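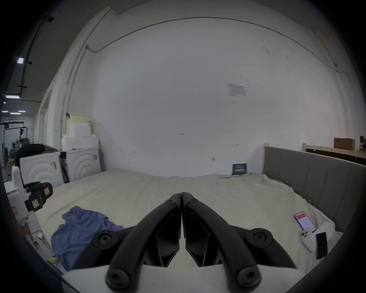

The Flustbridge Resettlement was the moving of 322 families from the valley of Koltatska to the port town of Flustbridge in the years after the Second World War. The families were mostly weavers and small farmers. They left their valley when the new border was drawn through it, and the larger part of them never returned.

Background

Before the war Koltatska was a district of 15 villages, with one market town, also called Koltatska, at the lower end of the valley. The people spoke several languages and many households used two of them at home. Linen was the chief product. It was woven in winter, bleached on the river meadows in spring and sold at the Thursday market to dealers from the coast.

The war reached the valley late, but the damage was heavy. The bridge at the market town was blown up and the upper villages had no road connection for two winters. When the border commission finished its work, 4 villages lay on one side of the line and the remaining ones on the other. The inhabitants were given five weeks to declare in which state they wished to live. A third choice, emigration by sea, was added to the form afterwards.

The journey

Those who chose emigration were taken by rail to a transit camp at Redar, a former cavalry barracks. The stay there was planned for some days only. In practice many families waited through the whole winter, as the ships were needed for troops and grain. The camp had a school, a bakery and a small printing press, on which a weekly sheet was produced in two languages. Only five issues of the sheet are known to survive.

Each adult was permitted one trunk and one bundle. Looms were too large to be carried, so the weavers took out the reeds and shuttles and left the wooden parts behind. Several of these reeds were later built into new looms in Flustbridge.

Settlement in Flustbridge 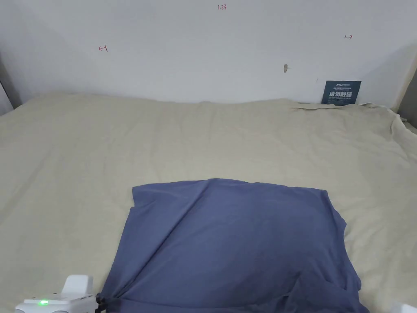 The newcomers were housed at first in the Kakakhel warehouses, which belonged to a trading firm of the same name and had stood without tenants during the war. The long halls were divided into rooms by partition walls, and every family received one room. Memoirs of the period speak often of these rooms and of how little was in them. The walls were plain and white, and a bed under a pale sheet took most of the floor. Workmen had put their measurements on the walls in red, a figure such as 1.23 with a small arrow to the left and another to the right, and the marks stayed in some rooms until the halls were pulled down.

Work was found mainly in the docks and in the town's two rope factories. A weaving cooperative was founded by former Koltatska households, but it could not compete with factory cloth and was closed after four years.

Later history

The second generation mostly gave up the languages of the valley. A burial society, which had been formed already in Redar, continued to keep the membership lists, and these are today the main source for historians of the resettlement. The lists record the village of origin, the trade and the number of children for each household.

After the border was opened to visitors, groups from Flustbridge began to travel to Koltatska every August. The market town has been rebuilt. Of the upper villages, two are still inhabited.

See also: Redar transit camp; Linen trade in Koltatska; Kakakhel warehouses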